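# Almont Residence Program Adopts New Rules on Food in Student Rooms

July 2022

The Almont Residence Program will introduce revised rules on food and drink in student rooms at the start of the coming academic year. The rules apply to all 113 rooms in the program's two buildings, Ramutine House and Kumov House, and replace guidance that had been in place without change since the buildings opened.

The revision follows a review led by Mohcine Abdelaziz, director of residence life. Residents and housekeeping staff were invited to comment in January, and a draft was posted in both lobbies during the spring term. Most of the comments dealt with the shared kitchens, which close at night and are crowded in the early evening. Several residents wrote that they had little choice but to eat in their rooms, where the former guidance did not permit any food other than fruit and sealed snacks.

Under the new rules, residents may keep and eat cold food in their rooms at any hour. Cooking remains limited to the kitchens. Small refrigerators will be allowed for the first time, one to a room, and must be registered with the front desk within eight days of arrival. Registration is free of charge.

"The earlier guidance was written for a smaller program," Mr. Abdelaziz said. "Residents were already eating in their rooms, and we would prefer to have clear rules that people can follow."

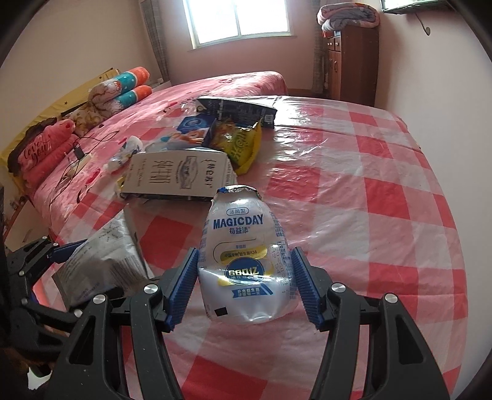 Dairy products receive a section of their own in the revised rules. Housekeeping staff reported that milk and yogurt left out in rooms were the most common source of complaints about odor, in particular during the warmer months. Yogurt drinks sold in small plastic bottles with a foil seal, such as the MAGICDAY brand, are to be kept cold as the label directs and finished once the foil has been peeled back. Opened bottles may not be stored on windowsills or in closets. Residents without a refrigerator may use the labeled shelves in the kitchens, which will be cleared every week.

The program will also change the way it handles bedding. Each bed will be supplied with a clear plastic cover on request, to be placed over the sheet when a resident is eating or studying there. Covers should be wiped down with a damp cloth and removed before sleeping. The cost of replacing a mattress damaged by spills will continue to be charged to the resident — a point on which the review recommended no change.

Waste collection will be extended as well. New bins for plastic bottles and food scraps will be placed on every floor of Ramutine House, and the existing bins in Kumov House will be moved closer to the stairs. Collection will take place each morning by 8 a.m., including during examination periods.

Nipon Jaidee, who manages housekeeping for both buildings, will hold short information meetings for new arrivals in the Chaimongkol Room on the ground floor of Kumov House. Each meeting will last 20 minutes and will cover food storage, kitchen hours and the use of the bins. Returning residents are welcome but are not required to attend.

Printed copies of the rules will be available at both front desks before move-in. Questions about refrigerator registration may be directed to the residence life office during regular hours.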